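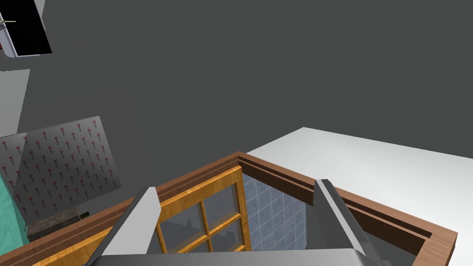

## Fix the sim cell before adding tasks

Our simulated cell gets less care than the real one, and I think that is a mistake. The gripper fingers work close to wooden molding and a paned window frame, so a small error in a collision shape matters. In February, Maeve Hennessy reran 145 episodes after correcting one finger offset; 23 changed outcome. Check the offsets after every model update. New tasks can wait.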